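Dodgate Play Center – Toy and Equipment Inspection, Room 4
Date of inspection: Sunday, April 12, 2026
Sheet no. 2982
Previous inspection: February
Scope: construction toys, storage, floor surfaces, low furniture. Outdoor equipment is on a separate sheet.

Result codes: P = pass. A = action needed, item may stay in use. W = withdrawn from use. N = not checked.

SECTION 1 – ROOM AND FURNITURE

1.1 Floor mats flat, seams closed – A
One seam by the radiator has lifted. Taped down during the inspection. Replace the mat at next order.

1.2 Low tables, edges and corners – P
Corner guards all present. Screws under the long table tightened by a quarter turn.

1.3 Shelving fixed to wall – P
Pull test at top shelf, both ends. No movement.

1.4 Radiator cover – P
Catch stiff but closes fully.

1.5 Door finger guards – A
Hinge side guard cracked at the bottom. Same comment as February. Part is on order from Sfakianakis.

SECTION 2 – STORAGE

2.1 Bins clean inside, no grit or food – A
Crumbs and one hair clip in the bottom of the large block bin. Emptied and wiped.

2.2 Lids light, with no latch that can lock – P

2.3 Bin labels match contents – A
Soft blocks and hard blocks mixed in the same bin. Sort before Monday. The two kinds are cleaned differently and the sorting has to hold for Section 4 to mean anything.

2.4 Bins stored below shoulder height of the youngest group – P

SECTION 3 – SOFT BUILDING BLOCKS

Check every block by hand in good light. Turn each one over. A block that fails any line goes in the gray tote and gets a W tag.

3.1 Surface free of splits, cuts and bite marks – W (7 blocks)
Bite marks through the skin on most of these, always at a corner. Two had a split along the side that opened when squeezed.

3.2 Studs firmly part of the block – P
Pinch and twist each stud. Any tearing at the base is a fail, whatever the size of the tear.

3.3 Surface not sticky or powdery – A
A few blocks from the older Stilura set feel tacky after washing. Rewash with plain water, air dry for a day, recheck. If still tacky, withdraw.

3.4 No strong smell – P

3.5 Color does not rub off – P
White cloth, damp, ten strokes on the top and ten on one side. Red blocks done first.

3.6 Small parts check – P
Every soft block is well over the size of the test cylinder. The cylinder itself is worn at the rim and should be replaced.

3.7 Recesses clean – A
Dirt collects at the foot of the studs and along the inside of the raised lip on the top face. Wiping across the top does not reach it. Use the narrow brush, then rinse. Look at the molded sides as well, where residue sits along the ridges.
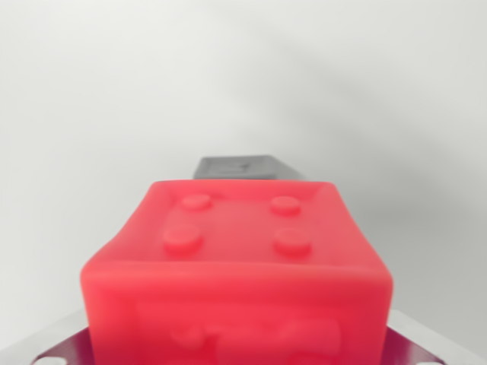
Can soft blocks go in the dishwasher with the hard ones?
Only if the maker's instructions for that set allow it; otherwise wash soft blocks by hand in warm water with mild soap, and stand them on edge to drain.

SECTION 4 – HARD BLOCKS

4.1 Edges free of chips and burrs – P
Run a fingertip along each long edge.

4.2 No cracks at the corners – W (6 blocks)
Hairline cracks, visible when flexed.

4.3 Blocks separate without tools – P

4.4 Washed since last inspection – N
The cleaning log for Room 4 has no entry after February. Ask the Surunthorpe site whether the sheet was filed there by mistake.

SECTION 5 – ACTIONS CARRIED FORWARD

Mat by radiator – replace.
Door finger guard – fit when part arrives.
Block bins – sort and relabel.
Older Stilura set – rewash and recheck tacky blocks.
Small parts cylinder – replace.
Cleaning log – locate or restart.

Withdrawn blocks stay in the locked cupboard until the count is signed off. Do not return any of them to the room for use as door wedges or bath toys.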